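Cemano One-Coat Table Oil: do you really get away with one coat?

Posted in Finishes and Repairs

I have a shelf of tins that promised to save me a weekend. Most of them are a third full and have a skin on top. So when Cemano started selling an oil that goes on once, wipes off, and is supposed to be ready for dinner plates the next morning, I bought the small tin with my own money and kept my hopes low.

The price is the first thing to get past. I paid $32 for a tin that would fit in a coat pocket. The label talks about coverage per quart, which is an odd way to sell something that doesn't come in quarts. Work it backward and the small tin should do one good-sized dining table with a little left over. Mine did the table and a breadboard, and I was scraping the bottom for the breadboard.

Getting the top ready

The instructions say to sand to 150 and stop. I have heard this before from oil makers, and they usually have a point, because a surface that is too smooth doesn't take much in. But 150 on a table you eat at every day feels like 150. I went to 200 on one half and left the other half as instructed, with a strip of tape down the middle.

I vacuumed, wiped it down with a dry cloth, and started on a Wednesday evening with the windows open. You'll want the windows open. The tin says "low odor" and I would love to meet whoever signed off on that.

Putting it on

It goes on easily, I'll give them that. A white pad, a puddle the size of a jar lid, and you push it around until it stops moving. The oil is thinner than the Stulon I normally use and it spreads further than you expect, so the temptation is to keep pouring. Don't. Anything you leave sitting goes tacky fast, and at the far end of the table I was buffing hard enough to sweat. The tin gives you fifteen minutes before you wipe. In July, in my house, ten was already too long.

The color shift is mild. If you are used to oils that turn pale wood orange, this one is a relief.

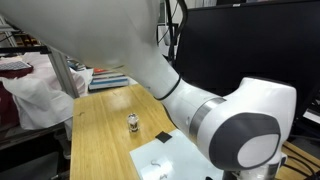 Is it really dry overnight?

Dry to the touch, yes. I put my palm on it at 7 a.m. and it came away clean. Ready for use is another matter. I set a coffee mug down that same morning, as the box invites you to, and got a faint ring that took most of a week to fade. Read the folded leaflet inside the box and you'll find a line about "full cure," with a longer wait and a warning about hot dishes. None of that is printed on the outside.

Water, wine, and a nine-year-old

After the full wait I was less annoyed. Water beaded up for the first month. Red wine left for an hour wiped off the 200-grit half without a trace and left a slight shadow on the other half, so I don't understand the sanding advice at all. Ballpoint pen went straight in and stayed there. No oil I've tried does any better with pen, but no other oil I've tried prints "family proof" on the lid.

By month 4 the spot where we all sit was looking dry and I gave it a second coat. So there's your answer on the one-coat claim.

What I'd buy instead

My neighbor Kjell Solheim did his kitchen table with the ordinary two-coat Stulon the same month. His took a day longer and cost him less, and I can't tell his finish from mine by eye or by hand. He did have to keep everyone away from the table for two nights, and if you have nowhere else to eat, that may be worth the extra money to you.

Cemano is a decent oil with a silly label. I'd use it again on a side table or a shelf. For the big table I'm going back to two coats, and the next tin comes out of the ordinary budget.

Good: easy to spread, gentle color, patches in well
Bad: smell, short working time, leaflet contradicts the box
Rating: 3 out of 5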